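I'd pay for the boring robot

August 30, 2026

So I finally sat down and went through the whole Vernus trial packet, the one that's been open in a tab since it landed, and I have opinions. Mostly about makeup.

If you haven't been following, Vernus is selling a two-arm tabletop setup through Wonmont, and the pitch is that you rent it by the month, teach it a chore, and leave it to get on with things. The starter chore is putting a vanity in order. You get a wooden organizer, a handful of bottles and jars, and a spot for everything. Lipstick goes in the lipstick slot. That's the demo, and a lot of people in the comments thought it was a pretty sad thing to show off in the same year Zolta had a robot flipping crepes.

I'm on the side of the organizer. Loudly!
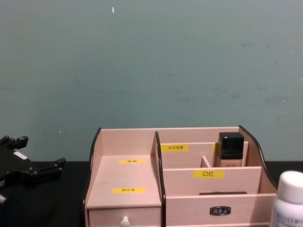 Think about what you're asking for with a dresser top. Every product is a different shape, half of them are shiny or see-through, and the compartments are barely bigger than what goes in them. A crepe is one crepe. You can rehearse a crepe until the cows come home. But a foundation bottle has to go in standing up, next to other stuff, without whacking the divider on the way down, and then a tube of lipstick wants to lie flat a couple of inches in front of it. I knock things over doing this and I have had hands my whole life.

I also like that the spots are labeled. Some folks called that cheating. My spice rack is labeled and I don't feel like a cheater when the cumin ends up where the cumin goes. Whether the software reads those labels or just learns where stuff belongs, the packet doesn't say, and I wish it did, because that's a big difference if you plan on swapping in your own organizer. I wrote to ask. I got a very friendly reply about shipping.

Now the price. It's $473 a month with a minimum of 3 months (ouch), and the trial comes with four chores you can teach it. Each one wants some 60 practice runs before they suggest leaving it alone. That's a long evening of moving jars around, maybe two. For one person with one messy dresser this is a silly purchase and I'd tell you to buy a tray. For a salon, or a little shop with a tester counter that gets wrecked every afternoon, I can see it. Not easily, but I can see it.

What I'd hold back on is the Bondarchuk add-on, the extra software plan they nudge you toward at checkout. It promises smoother reaching and "confident placement," and I read that page twice without learning what it does. Skip it until December, when the new version is supposed to be out, and see if they can explain it by then.

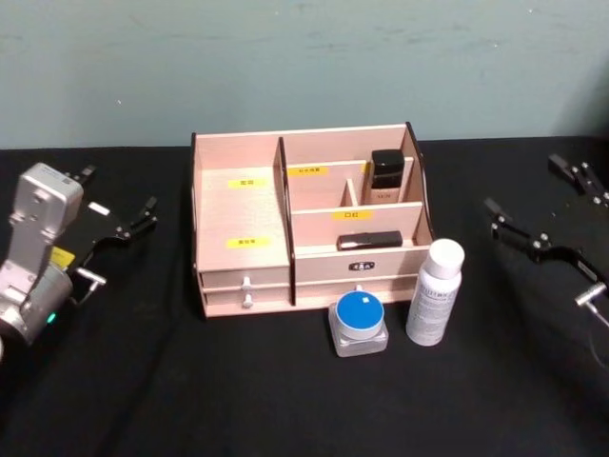 What I'd want before signing

A straight answer on the labels, first of all. Then a list of what it can't pick up, with actual products on it, because every one of these companies has that list and keeps it in a drawer. And I'd like to see a whole session start to finish with the fumbles left in. I don't mind fumbles. If it drops a jar once in a while and goes back for it, great, that tells me more than a perfect minute with music over it.

I'd also like the monthly minimum gone, but I've been asking for that from every rental outfit since I started this blog, so I'm not holding my breath.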